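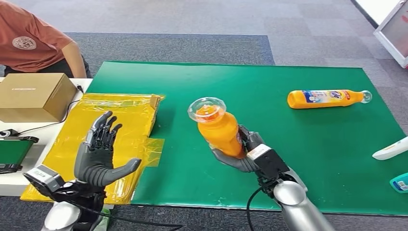
## Which Robot Hand Holds a Bottle Best?

Pick up a drink bottle. Easy, right? Your fingers curl around it, you squeeze just enough, and up it goes. You didn't even have to think! For a robot, that one little job is a giant puzzle, and people who build robots spend months trying out different hands to solve it.

In a project called Furkari, the same kinds of jobs are given to different robot hands, over and over, to find out which hand is good at what. One round of tests has 25 tries. Then the hand gets checked, the scores get written down, and off they go again!

## Five fingers or just a few?

Some robot hands look a lot like yours, with four fingers and a thumb. The Furkari team calls theirs Hullitz. Each finger is made of short pieces, called segments, so it can bend the way your finger bends at the knuckles. A hand like this can wrap around something round from many sides at once. That's great for bottles! But all those moving pieces have to work together, and the controller (the computer that tells the hand what to do) has a lot to keep track of.

Other robot hands are much simpler. They're called grippers, and the one in this project is named Bretach. It has stiff metal fingers that press on a thing to hold it, a bit like kitchen tongs. Fewer parts means fewer things to go wrong, and it's quicker to fix when something does.

## What makes a bottle tricky?
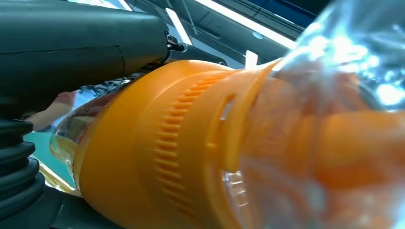
Smooth, round things love to slip and roll. If a gripper squeezes too lightly, down goes the bottle. If it squeezes too hard, the plastic can bend! So testers look for good places to hold on. See the ridges on that big orange cap? Bumpy parts like those can help fingers get a grip, yours too. Clear plastic is a puzzle for another reason: it's shiny, and bright spots of light can fool a robot's camera about where the edge of the bottle is.

Try it yourself. Hold an empty plastic bottle by its smooth middle using only two fingers. Now hold it by the cap. Which one feels safer?

## Eyes on the wrist

Lots of robots have a camera near the head, so they can look over the whole table. That's handy for finding things, but sometimes the robot's own hand gets in the way.

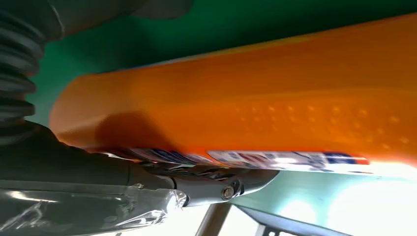

A second camera down by the wrist helps with that. It rides along with the hand and gets super close, so it can show where the fingers are touching. The trouble is that it can't see much else from there! Phetsri, the program that runs the tests, uses both views together.

In March the team finished test number 191. They want to get all the way to 494, and next on the list are sponges, socks and a very squishy ball.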